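June, notebook of the small drying bench. Continued from the page where Darnell made the list of rods.

14:10

Today I worked on the sock hanger again. The old string is removed. I had complained two times that the hanger turns around when one side is loaded and the other is not, and Ignacio Haddad said the string was the fault and the hanger was fine. He was right in this. A string has no opinion about direction. So now there is a thin metal hook wire, fixed to the top rod with clear tape. The tape is ugly, I wrapped too much of it, but it holds for the moment and I can still remove it when we decide the final position.

I considered a screw hook from the Findberg box. The rod is wooden and a screw would go in easily, but then the hole stays, and I am not yet sure about the middle. Maybe the hanger must go a little to one side. I will wait.

14:45

Test of the wire without socks. I weighed the small bag of sand, 291 grams, and clipped it on the right end. The hanger goes down on this side and comes to rest quickly. With the string it was turning for a long time and I had to stop it with my finger. Then 400 grams in the middle: the wire did not open. I did not go higher, the plastic of the hanger is thin and I like the hanger.

Note for Darnell: the sand bags are back in the drawer marked Braker, please do not put them with the clips.

15:20

About the clips. We have two kinds now, the silver metal ones and the colored plastic ones from Hunt. The plastic ones leave a mark on the cuff when the sock is thick. The metal ones bite in a smaller place and the mark goes away if I pull the cuff a little after. I prefer the metal. Darnell Iwasaki prefers the plastic since they open wider, and for a towel I agree with him, but for ankle socks it is not needed.

Order of work which I find best until now:

- lay both socks flat on the table, toes away from me, openings to the front
- smooth the heel with the palm, otherwise it folds under
- take the sock by the cuff, one layer only, and clip it
- second sock goes on the clip beside, same direction of the heel

When I clip through both layers the inside stays closed and the air does not enter. I wrote this already in spring but I found again a pair clipped double, so I write it one more time.

15:50

Gray pair on the bench, hanger above it on the new wire.

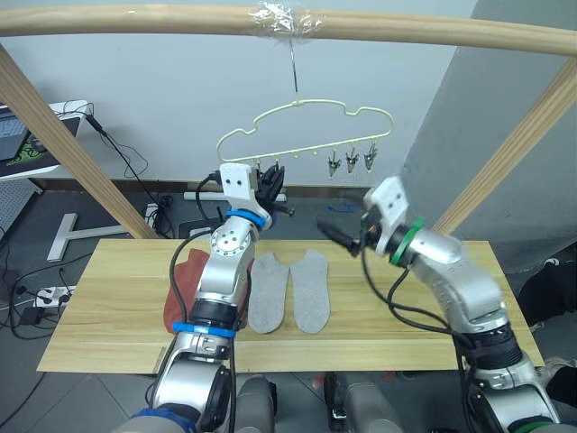
*Gray ankle socks laid flat under the cloud hanger. Reddish-brown cloth still on the left side of the table.*

The cloth should go to the basket before the next round, I always forget it and then the space for the left hand is small.

The height of the hanger is a question for me. For socks I find it comfortable. For something longer, like the Grika tea towels, the lower end would maybe touch the table. I did not measure this yet. If it is too low, I will make the wire shorter – the rod can stay where it is.

To do:

- cut a second wire, same length, keep as spare
- try the tea towel, folded and not folded
- ask Ignacio if he has a narrower tape
- write order number 3871 on the clip box, it is still missing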